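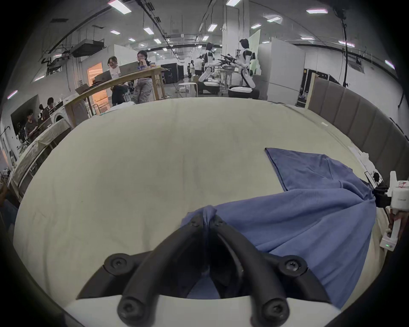 Blue cloth, bunched and twisted.

Latmont Fold-Away Heated Clothes Airer: long-term review
Posted 30 November 2019

I bought the Latmont in July, which is when everyone in Alville buys one. The shop had them stacked by the door where the umbrellas usually go, and there was a queue of damp-looking people at the register, all avoiding eye contact. We have no dryer. We have a laundry the size of a wardrobe, a clothesline that faces south into a fence, and a climate that treats winter washing as a personal insult. Before the Latmont, jeans took the best part of a week and came in smelling like a creek.

It has now had a full winter and most of a spring, so I feel qualified.

What it is

A metal airer with wings, with warm bars. You plug it in, you hang things on it, you go away. The box says it folds flat, and it does, provided your idea of flat includes the feet. Ours lives behind the bedroom door, which as a result no longer opens all the way. Guests enter sideways.

There is a zip-on cover, sold separately, and I'll get to that.

Setting it up

No assembly to speak of. The wings lift and lock with a pair of plastic catches that feel as though they came free with something. They've held up, I'll give them that, but I still lower the wings with the care of someone defusing a bomb. The cord is far too short. It reaches the power point if the airer stands directly in front of the heater or directly in front of the telly, and the manual tells you not to use an extension lead, so for the colder part of the year we watched the news through a row of pillowcases.

The switch is on the cord and has a little orange light. There's no timer. At this price I'd have liked a timer. There's also no thermostat you can adjust: it is on or it is off, and you're expected to have opinions about your washing and act on them yourself.

How it dries

Slowly, and unevenly, and still a great deal better than the fence.

The bars get warm, about as warm as a mug you've forgotten. Whatever is touching a bar dries. Whatever is hanging between bars, or dangling off the end, is left to its own devices. A T-shirt draped over a bar comes up with a crisp dry stripe across the chest and a clammy hem. The answer is to turn everything over halfway through, like sausages, and once you accept that you work for the airer now, results improve.

Without the cover, a full load of shirts and smalls hung before bed was wearable at breakfast on most mornings, if I'd spun it twice. Towels needed all night and a bit of the next day. Jeans took 19 hours on my one properly timed attempt, with a turn in the middle, and the pockets were still a matter of debate. Hoodies I can't recommend to anybody. The hood has its own weather.

Tea towels, face washers, dusters and the like are where it shines. Lay them flat, one layer, straight along the bars. If you chuck them on in a wad, the inside of the wad will be exactly as wet when you come back, only warmer, and you'll have grown something.

The cover

I resisted the cover out of principle, as I don't believe a sheet of fabric with a zip should be an accessory. Then came a week of solid rain and I drove back and bought the cover.

It makes an enormous difference. It's irritating how much. The warm air stays in and the gaps between bars start doing some work, and the jeans dropped from their record to an ordinary overnight. Drawbacks: it looks as though you're keeping a body in the lounge room, and the zip catches on the same corner every time. You also want a window open a crack, or all the water that was in your clothes moves to the glass and then to the sill and then, in our case, to a library book.

Running costs

Less than I feared. Our winter bill went up, though not in a way that caused words to be spoken at the table. I'm not going to pretend I isolated the airer from the kettle, the oven and a household member who considers a second jumper to be surrender. Compared with feeding coins to the laundromat on the main road, and then sitting in it, we're well ahead.

The other one

For comparison, we had a loan of an Akinola tower over the long weekend. That's the upright sort with a fan in the base and a tent over the top. It dries faster, no argument, and it has the timer I've been sulking about. It also sounds like a small plane that has changed its mind. You could not have it in a room with a person in it. If you've got a garage or a spare room, I'd go and look at the Akinola first. If you live in 3 rooms and would like to hear the telly, even from behind pillowcases, the Latmont makes no noise whatsoever.

I also looked at the Wundia, which is cheaper and appears in all the catalogues. The one on display had a bent wing and a sign asking customers not to touch it. I took that as a review.

Complaints, minor

One rubber foot fell off in August and I've replaced it with a folded bus ticket. The bars are spaced for socks belonging to a larger race of people, so ankle socks slide through and collect underneath. The white finish has marked a little where I dragged it past the door frame. Wet wool is a bad idea, and I won't be discussing the cardigan.

It also attracts the cat. The manual is silent on cats.

Verdict

7 out of 10 with the cover, and I'd knock a couple off without it. Buy both at once and save yourself the drive. Measure from your power point to wherever you'd like to put it, then accept that you won't be putting it there. It's been folded up since the middle of October, apart from one wet Tuesday, and the bedroom door still doesn't open.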